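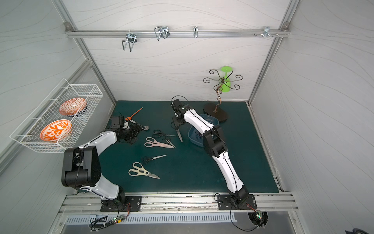
白色网篮斜挂在左墙上，里面放着两只花碗。

把碗挂到墙上去：网篮、横杆和一面有波纹的墙

Kasto 生活通讯｜2023年8月23日

这期想聊碗，聊得会有点长，先泡杯茶吧！

五月那期我写过一小段“碗能不能不进柜子”，本来只是随手一提，放在信的最末尾，连小标题都没有。结果那一段收到的回信比正文还多，前前后后有533封，有人画了自家厨房的平面图，有人拍了奶奶留下的碗架，还有一位读者非常认真地跟我争论沥水架算不算家具（我觉得算，她觉得不算，我们到现在也没谈拢）。所以这次索性给它一整篇。

先说网篮。我对白色网篮的喜欢大概已经藏不住了。它没有什么分量感，挂在浅色的墙上几乎要跟墙融成一片，可是碗一放进去，颜色马上就跳出来。上面图里那两只我看了好多遍：靠上的一只是橙色和白色的叶子一样的纹样，碗外侧靠近碗口的地方还有一点蓝白的花边；靠下的一只是白底，一大朵很有气势的橙色花。两只都有橙，可一只细碎一只大方，放在同一个篮子里有说不出的热闹。如果它们关在柜门后面，一天也就见一次面，吃完洗好又关回去了，多可惜呀。

我家的第一只网篮是从 Ki 买的。Ki 是我们这边菜市场后门对着的一间小杂货铺，门脸窄得两个人错身都要侧着走，里面从搪瓷盆到鞋撑什么都卖。那天我是去买抹布的，抬头看见天花板下面吊着一串网篮，最外面那只落了灰，老板用鸡毛掸子掸了掸递给我。回家擦干净一看，焊点收得圆圆的，摸上去一点都不扎手，我高兴得当晚就把墙钻了。钻歪了，后来又补，这个待会儿再讲。

挑网篮，我现在看得最多的是网眼。网眼太大，小碟子和酱油碟会从缝里探出半个身子，手一碰就晃；网眼太密，水又挂在上面不肯走，用久了角落里会积一层滑滑的东西，刷起来要命。我自己的办法是带一只家里最小的碗去店里试，放进去，轻轻摇一摇篮子，碗不怎么动就行。老板们一般都不介意，顶多多看你两眼。

然后是材质。挂在水槽附近的，我会找标着304的不锈钢，贵一点，省心很多。离水远的地方，比如餐桌旁边、走道的墙上，刷了白漆或者包了一层白色塑料的铁篮就完全够用了，样子也更柔和。买的时候翻过来看看底下，漆薄的地方往往在底部的交叉点，那里要是已经露出一点深色，过一个梅雨季就会开始掉。我有一只就是这样，现在退役去阳台上装晾衣夹，干得也挺好。

再说挂的角度。很多读者来信问，篮子要不要挂得笔直。我以前是非常“笔直派”的，水平尺不离手，后来在朋友家看见一只微微斜着的篮子，碗口朝着人，花纹一进门就看得到，当场就动摇了。斜着放有斜着放的好看，碗里面的图案会露出来，那可是平时只有把汤喝完才能见到的部分！当然前沿得有一道够高的边把碗拦住。我试下来，边沿至少要到碗身一半的高度，心里才踏实。浅盘子就别斜了，真的会滑。

碗怎么叠，我也改过好几次。起初是大碗套小碗，省地方，可是釉面互相磨，有图案的碗底磨得最快，我那只喜欢得不得了的青花就是这么磨出一圈哑光的。现在带花的碗尽量错开放，一只靠里一只靠外，边缘轻轻搭着。实在要叠，中间垫一小块旧棉布，剪成圆的方的都行，我用的是穿破的睡衣，洗得很软，小碎花衬着大橙花，意外地般配。

说到橙色花的碗，顺便讲讲我自己这只。去年搬家前我在 Kalthorpe 的年末清仓里翻到它，Kalthorpe 是一家做手绘餐具的小作坊，清仓的东西都堆在纸箱里，价签是手写的，一大半碗有各种各样的小毛病。我那只的花瓣有一片没有填满，露着一小块白，画的人大概是那会儿被叫去吃饭了。我就是冲着那一小块白买的。它现在装早上的燕麦，装草莓，也装过钥匙，哪样放进去都好看。

这几年白底橙花好像慢慢又回来了。前阵子满眼都是灰的、米的、哑光的，好看归好看，一桌子摆出来总觉得像在开会。橙色一上桌，白粥都精神了。颜色浓的碗有一个脾气：你给它一个安静的背景，它就特别好；背景也闹，它就生气。所以下面必须说说墙。

浅灰白、带细细波纹的板子，我是真的喜欢。线条又轻又软，一道一道流过去，远看就是一面素墙，走近了才发现它在动。碗上的花、叶子、花边衬在前面，一点都不打架。我家厨房原来贴的是方格瓷砖，横平竖直，网篮本身也是一格一格的，两套格子叠在一起，看久了眼睛发花。去年秋天我换成了 Dralano 的波纹墙板，浅灰的那一款，宽度是526毫米，我那面墙用两块刚好铺满，边上剩下一道细缝，拿白色收边条一压就看不见了。

装墙板的过程倒是狼狈得很。说明书上讲先比画再撕背胶，我太兴奋了，先撕了，结果第一块粘上去的时候波纹的方向跟我想的是反的。撕下来重贴，胶已经没那么黏，只好又去买了一管补上。第二块就老实了，用铅笔在墙上画了线，还用纸胶带临时固定住，退到客厅去看了三回。要贴的朋友请一定记得先退远了看！波纹这种东西凑近了都差不多，隔着一个房间，接缝处对不对得上一眼就知道。

打孔也讲一句。墙板薄，网篮加上碗并不轻，螺丝要穿过墙板吃进后面的实墙里。我第一次钻歪，就是因为隔着墙板摸不准砖缝，孔打在了两块砖中间，一拧就松。后来往旁边挪了一点重打，旧孔用补墙膏填好，再用彩色铅笔轻轻描了几笔波纹上去。描得不怎么样，可是碗一挂上就挡住了，嘿嘿。

篮子之外，我还要使劲推荐横杆。在墙的上沿装一根，银色铝的就很好，凉凉的、亮亮的，跟浅灰的墙特别搭。杆子上挂什么可以慢慢凑：折成 U 形的铁丝钩，双圈的挂架，窄窄的单个夹钩，不必成套。我从前有强迫症，钩子一定要买同一款，挂出来整整齐齐，可是用起来老觉得不顺手，锅铲的孔大，漏勺的孔小，抹布根本没有孔。现在杆子上什么样的都有，反而每样东西都找到了自己的位置。

U 形的钩子适合挂有柄的东西，杯子、小奶锅、量勺，柄往里一搭就行，单手可以完成。双圈的那种我拿来搭擦碗布，一条搭一圈，干的湿的分开。窄夹钩夹的是纸，购物清单、缴费单、幼儿园的通知，还有一张从旧杂志上剪下来的葱油饼做法，已经油得半透明了，做的时候其实早就不看了，但一直没舍得取下来。

铁丝钩自己折也很有意思，五金店里的软铁丝，一把尖嘴钳，一个晚上可以折出一小把。诀窍在收口，末端一定要再往回弯一小圈，不然会勾到袖子，我有件毛衣的左袖就是这么牺牲的。弯弧的时候找一支粗一点的马克笔垫着，绕过去再松手，弧度会很匀。折坏了的别扔，掰直了还能扎花盆里的番茄苗。

杆子的高度，很多人装得太高。好看是好看，踮着脚够一次两次还行，天天够就不想够了，最后上面的东西成了摆设。我的标准是站着、肩膀放松、手抬起来正好能碰到钩子的下端。家里有高有矮的话，以每天做饭的那个人为准，这一点上请大家务必自私一些。

网篮的高度又不一样，碗比钩子重，又怕摔，篮底最好在胸口附近，拿的时候看得见篮子里面。挂在侧墙上比挂在正前方好用，洗完一转身就放进去了，手上的水也不会一路滴过灶台。我把篮子从正面的墙挪到左边的侧墙，就挪了这么一下，做完饭台面干爽了好多，高兴了整整一个星期。

台面上我铺了一块深青绿色的垫子，这个颜色是试过好几种之后定下来的。深青绿和橙色放在一起真是太好了！把碗从篮子里取下来往垫子上一搁，花纹像被灯照着一样。试过米色，显脏；试过黑色，碗白得有点冷；大红的那块铺了一天就收起来，全家都说吃饭吃得心慌。垫子还有个实实在在的好处，碗放下去的声音变得很闷很轻，早起的人不会吵到晚起的人。

垫子的尺寸宁可小一点，四周留出一道边，擦台面的时候一掀一抹就完了。铺满的话，边缝里会藏面粉和芝麻，等你发现的时候往往已经招来蚂蚁。清洗就用普通洗洁精，软刷子顺着一个方向刷，晾的时候搭在横杆上，不要对折，折痕很难消下去。

回信里问得多的还有灰尘。敞着放当然会落灰，油烟大的厨房尤其明显。我的经验是只挂每天都用的那几只，天天用天天洗，灰没有机会落。一年用一次的大汤碗、过年才拿出来的描金碟子，还是请它们回柜子里睡觉。常用的碗如果有一个星期没碰过，就让它下来，换另一只上去，像换季一样，墙上的颜色也跟着变。我家春天挂的是绿釉和淡黄，入夏换成橙花的，等天凉了打算把那只酱色的大肚子碗请出来。

网篮本身也要洗。我一个月取下来一次，放在浴室里用热水冲，旧牙刷蘸小苏打刷交叉的地方，甩一甩水，用干布再抹一遍。挂回去之前顺手摇一摇墙上的螺丝，松了就拧紧。有小孩子和猫的家庭请多摇几下，我家的猫对晃动的东西有浓厚的研究兴趣，篮子里最边上的位置我一直留给一只不锈钢小盆，它爱拨就拨去吧。

有读者住在租来的房子里，不方便打孔，问有没有别的办法。有的！可以用落地的顶天立地杆，两头撑住，中间加横杆，网篮用S形钩挂在侧面。要注意的是这种杆子怕侧向的力，篮子别伸出去太远，重的碗放在靠杆子的一边。无痕胶我试过，挂擦碗布没有问题，挂碗我不敢，半夜听见过一次“啪”的一声，掉的是一串蒜，如果是碗我大概要哭。

还有一位读者说，她家的碗全是素白的，挂出来没什么看头。我倒觉得素白碗放在波纹墙前面会很美，白的碗、白的篮子、浅灰的墙，深深浅浅的白，早上的光从侧面进来的时候一定很好看。要是嫌淡，就混进去一只带花的，哪怕是蓝白边的小饭碗，整个篮子都会活起来。花碗不用成双成对地买，一只一只地遇见才有意思，我那些碗几乎没有两只是同一天进门的。

预算也报一下，供想动手的朋友参考。我这面墙，墙板、横杆、网篮、螺丝加上后来补买的那管胶，大约花了526块，跟墙板的宽度正好是同一个数字，记账的时候我自己都笑了。钩子是折的和攒的，没算钱；碗也没算，碗是另外一本账，我不太想翻开。

下一期本来打算写玻璃罐，不过最近又有好几封信在问筷子筒，我还在犹豫。想看哪个请直接回复这封信，顺便把你家的碗拍给我看看，挂着的、叠着的、还没洗的都欢迎，带缺口的尤其欢迎！选出来的照片会放在下期的末尾，不想署名的话请在信里说一声。

另外，上次答应给大家的 U 形钩折法图纸已经画好了，尺寸是按普通马克笔的粗细定的，回信写“钩子”两个字就会寄给你。铁丝请自备，手套最好也戴上。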